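Plornton Parts List - README

Posted in May by the Plornton list maintainer

We use cookies to remember your settings. Accept / Manage

# What this is

A plain list of spare parts for old sewing machines, mostly Brarlow and Singhal, a few Distov. One row per part. Started as notes for my own repairs and got out of hand. Free to use, copy, print, whatever.

Not a shop. I don't sell parts, please stop asking.

# What's in the folder

- parts.csv - the main list, 54 rows
- fits.csv - which part goes in which machine
- notes.txt - odds and ends, read this before ordering anything
- old/ - earlier versions, ignore unless you like mess

# Columns in parts.csv

- part_no: as stamped on the part. Blank if worn off
- name: what I call it. The makers used different names over the years
- maker: Brarlow, Singhal or Distov
- swap: part_no of anything that fits in its place
- checked: y if I've had it in my hand, n if it came from a leaflet

Part numbers are text, not numbers. If you open the file in a spreadsheet it will eat the leading zeros and you'll order the wrong bobbin case. I did this. Import as text.

# Storage and sorting

Small stuff goes in tins by maker, bigger stuff in open bins so it can be seen without digging. Bins get scratched and it doesn't matter. Springs never go in with screws. Belts kept flat and out of the sun, they crack otherwise.

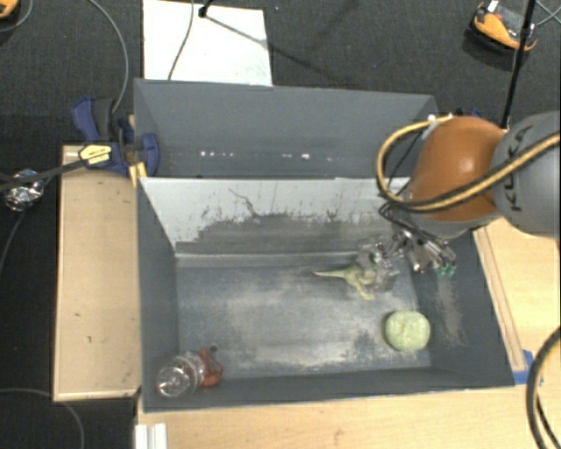
# Known problems

- 3 Singhal rows have the same part_no. Might be a misprint in the leaflet, still looking
- Distov tension discs: 2 sizes, sold under one name. Measure first
- 8 rows have no swap listed. Doesn't mean there isn't one
- Brarlow treadle belts are measured in inches, everthing else in mm. Will convert at some point
- Shuttle hooks for the later Brarlow machines are missing completely

# Adding or fixing a row

Send the row as plain text with the machine model and where you got the number from. A photo of the stamp helps. No guesses please - a blank is better than a wrong number. I go through them on Saturday mornings, so dont expect a same day reply.

# Licence

Do what you like with it. A mention of the Plornton list would be nice.

Get list updates by email. Enter your address to subscribe. Unsubscribe at any time.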